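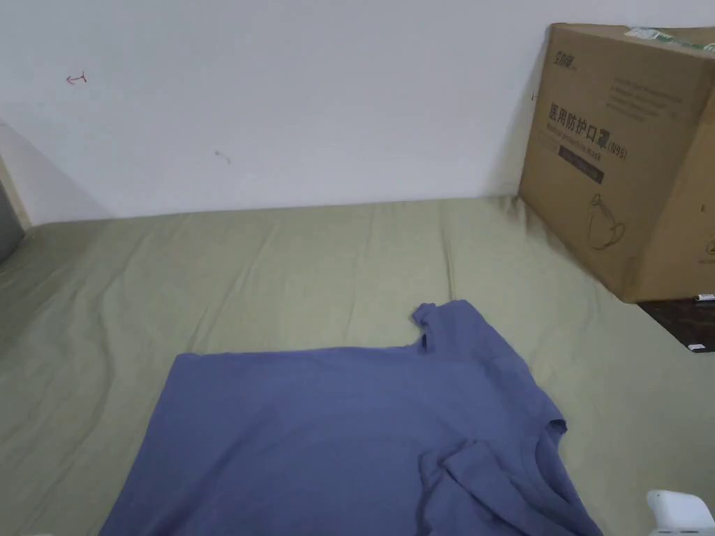 How to Register a Team for the Mahuika Summer League

Registration for the Mahuika ultimate league is done online by the team captain. Set aside half an hour and have your roster in front of you before you start. The form does not save partway through, so if you close the window you will have to begin again.

Before you begin

You will need the full name, email address and date of birth of every player, a team name of 24 letters or fewer, and a card for the deposit. Players under 18 also need a signed parent form, which can be downloaded from the Forms page. Print it on regular letter paper. Photos of the form taken on a phone are fine as long as the signature is readable.

Teams that played last season keep their old name until the end of March. After that it goes back in the pool.

Step 1. Create a captain account

Go to the league site and choose New Captain. Use an email you check often. Schedule changes and field closures all go to this address, and the league office will not call you. If you were a captain last year, log in with your old account and skip to Step 2.

Step 2. Pick a division

There are three divisions: Open, Mixed and Recreational. Open and Mixed play at the Tidavbridge fields. Recreational plays at Irska Park, which has lights, so its games can start as late as 8:30 p.m.

If you are not sure where your team fits, choose Recreational. Teams can ask to move up after the second week, but moving down is only allowed if there is an open spot.

Step 3. Enter your roster

Click Add Player and fill in one line per person. The minimum is 12 players and the maximum is 22. Mixed teams must list at least 6 players in each matching group.

Each player gets an email with a link to the waiver. They have to open it and sign it themselves – a captain can't sign for the whole team. Players show in gray until they sign and in green afterward. Anyone still gray on the first game day sits out.

Step 4. Choose jersey numbers and colors

Every team needs one light and one dark shirt per player. They do not have to be printed jerseys. Plain T-shirts with numbers on the back are allowed in Mixed and Recreational. In Open, numbers must be at least six inches tall and match on both shirts.

Numbers run from 0 to 99, and 0 and 00 count as the same number.
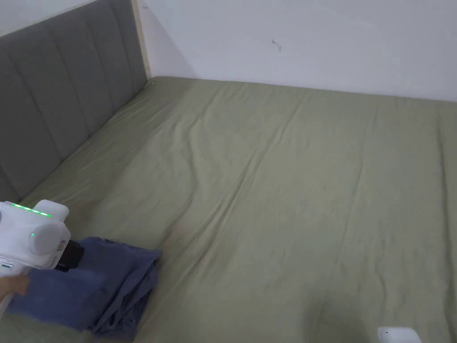
Step 5. Pay the deposit

The team deposit is $500. It is taken off the full team fee, with the balance due two weeks before the first game. Enter the card on the payment page and wait for the confirmation number to come up. Don't press Back while the page is loading or you may be charged twice.

If you are paying by check, write your team name on the memo line and mail it to the league office at PO Box 1685, Numonmont. A spot is held for ten days while the check is on its way.

Step 6. Check your confirmation

You should get an email within an hour. Look over the division, the spelling of your team name and the number of players. Mistakes can be fixed from the captain page up to the roster deadline in May. After that, send changes to the league office with your confirmation number in the subject line.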